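Build the dull robot first

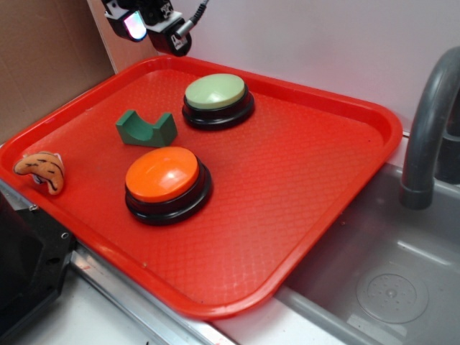 Most advice on home robotics starts with the arm. People want to know which arm to buy or print, how many joints it should have, and how much it can lift. I have spent the past year building a work cell in a shared workshop in Fultberg, and I have come to think that the arm is the part that deserves the least argument. The bench, the tray, the lighting and the things you ask the robot to pick up decide far more.

I should say what we have. The workshop is one long room with a kitchenette at the end, and the robot works at the kitchenette, beside the sink. We call the project Sisay. It has one arm, one gripper and one fixed camera, and it runs on software that two of us wrote and the rest of us complain about. The first job we set it was to take things off a tray and put them back on the tray. That is still most of what it does.

Visitors find this disappointing. They have seen films of robots folding shirts and cracking eggs, and they ask when ours will do the washing up. My answer is that I don't know and that I'm in no hurry. I think a group like ours should stay on dull jobs for much longer than feels comfortable, and I want to set out why.

The first reason is money. Our whole budget was 500 and we spent 56 of it on objects and fittings, including the tray. The rest went on motors, a power supply and a camera. In the first two months, every useful improvement came out of the 56. A tray with a raised rim stopped things from rolling off the counter. A textured surface stopped them from sliding when the fingers closed a little off centre. I had planned to solve both problems in code and had written a good deal of that code already. It is no longer used.

The second reason is that dull objects teach you what your machine is bad at. A push button with a domed cap looks like the easiest thing in the world to pick up. It is round and firm, and it stands on its own base. But the cap is glossy and catches the light, and a bright spot on a curved surface is enough to upset a simple vision program. Ours put the centre of the orange button in the wrong place for weeks. If the fingers close on the dome, they slide upwards. If they close on the black base, they hold. Any child would see this at once, and we had to write it down as a rule.

Foam is different again. The green block we use has a rounded notch cut into the top, which leaves a raised end on each side. You can grip one end or take the block across its whole body. Both will lift it, but they leave it hanging at different angles, and it has to be set down differently afterwards. I learned more about planning a grasp from that block than from the course I paid for.

Then there is the small striped plush toy, which has caused more trouble than everything else on the tray. Soft toys have no proper edges. They squash, they lean on whatever is next to them, and they never land the same way twice. When ours ends up against the rim, the gripper has to come in at a slant or push it clear first. Several members wanted to take it out of the set. I argued for keeping it, and I would argue the same again. A test set made up only of things the robot can already manage is a way of being pleased with yourself.

The third reason has to do with where the work is done. The hobby press shows robots on clean desks with nothing near them. I understand the appeal, and it makes for good pictures, but people don't live on clean desks. We chose the side of the sink because it was the spot nobody else wanted, and it has been better than a clean desk would have been. The tray can hang over the edge of the basin. The tap stands where the arm would like to go. The wall is close behind. All of these had to go into the map the planner uses, and the planner is better for it.

There is a fair objection to this. A friend at the Didavport workshop says that we are making the problem hard for the sake of it, and that beginners give up if nothing works in the first month. Their group started with wooden cubes on a mat, and they had a robot stacking cubes while ours was still missing a button. I accept that. If I were running a school club I would start with cubes too. Adults who have already paid for the parts can stand a slower start, though, and I have noticed that the Didavport robot is still stacking cubes.

A second objection is safety. Motors and a sink are not a pairing I would recommend without thought. We keep the power supply well away from the basin, the water stays off at the valve during a session, and the cable to the gripper comes down from above so that it can't trail. Anyone copying us should do at least that much. If you can't shut the water off, use another bench.

What I would like to see is more groups publishing their failures on ordinary things. When we wrote up our first month, we listed 30 attempts at four objects and how each one went. Only 8 were clean. It was an embarrassing page to put up, and it has brought us more useful letters than anything since. One came from a small group called Fonau, who had the same trouble with shiny caps and had fixed it by moving their lamp. We moved ours on a Sunday afternoon and threw away another piece of code.

A better arm would help us, and we'll probably buy one when the savings allow. I expect it to lift more and shake less. I don't expect it to know where the middle of the orange button is, and so the tray is staying by the sink for the winter, with the same things on it. In November we plan to add a spoon.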